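El plato, la sombra y el planificador

Un martes en Parkik, entre registros, cafés y un software que todavía duda

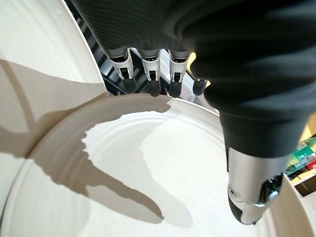 El problema de Leire Sotomayor no es la mano. La mano va bien, dice, cierra cuando se lo pides. El problema son los 1,014 intentos grabados desde febrero y un módulo de percepción que a veces ve un borde donde no lo hay. Luz directa, superficie blanca, y ya está: la sombra de los dedos cae sobre el plato con un contorno más limpio que el del propio plato, que encima está pegado a otra pieza blanca más grande. Blanco sobre blanco. El segmentador elige el contraste fuerte, o sea la sombra, y el planificador recibe un candidato de agarre que no existe.

Parkik ocupa la planta baja de un edificio de oficinas en Caltport. Cinco personas, muchas pantallas. Lo que desarrollan se llama Pirzada y es una capa de software que va entre la cámara de muñeca y el control de los dedos: recibe imagen, propone agarres, los puntúa, descarta casi todos. El primer cliente, Branorholm, lo quiere para cocinas colectivas. Vajilla, sobre todo vajilla.

Llego a las nueve y media y Tariq Satti ya está discutiendo con un archivo de configuración. Dos parámetros que se pisan. Uno dice cuánto puede corregir la muñeca en el último tramo, el otro cuándo hay que dejar de mirar y cerrar. "Si paras de mirar muy pronto, vas a ciegas. Si miras hasta el final, te ves a ti mismo", resume. Verse a uno mismo es literal: a esa distancia la mano tapa media imagen y lo que queda libre puede tener su sombra encima.

La primera solución fue la obvia. Más datos. Bushra Rizvi montó la herramienta de anotación, 1,428 imágenes etiquetadas a mano, con una clase propia para la sombra de la mano. Mejoró algo. Pero con otra lámpara volvían los falsos bordes, y etiquetar cada cocina nueva no es plan.

La segunda es la que prueban ahora y es más de geometría que de aprendizaje. El sistema sabe dónde están sus articulaciones en cada momento. Si estima de dónde viene la luz, puede calcular dónde debería caer la sombra y restarle peso a esa zona antes de buscar bordes. No la borra, insiste Rizvi, le baja la confianza. El plato sigue debajo y hay que poder verlo.

Matúš Brabec lleva el planificador y es el escéptico de la casa. Su queja: la estimación de la luz llega tarde, el plan se recalcula a medio camino y la muñeca da un tironcito feo. Me lo enseña en las gráficas, un diente en la curva de velocidad, siempre en el mismo sitio. Ha puesto un filtro. No le gusta el filtro.

– Es un parche, y los parches se quedan a vivir.

Comida rápida, táper delante del visor de registros. Fouzia Hashmi, que hace las herramientas internas, me explica lo que para ella es el verdadero avance y que no sale en ninguna demo: poder rebobinar. Cada intento guarda imagen, candidatos, puntuaciones y ordenes a los dedos en la misma línea de tiempo. Antes había que abrir tres programas y cuadrar los relojes a ojo. Ahora arrastras una barra y ves en qué instante el agarre bueno perdió contra el malo.

Por la tarde repasan los 9 peores casos de la semana, uno detras de otro. En dos el culpable es la calibración. Los demás, sombra. Brabec pide que se registre también el tiempo de cada estimación, Satti apunta, Sotomayor ya está abriendo otra rama en el repositorio. A las seis siguen con el caso siete.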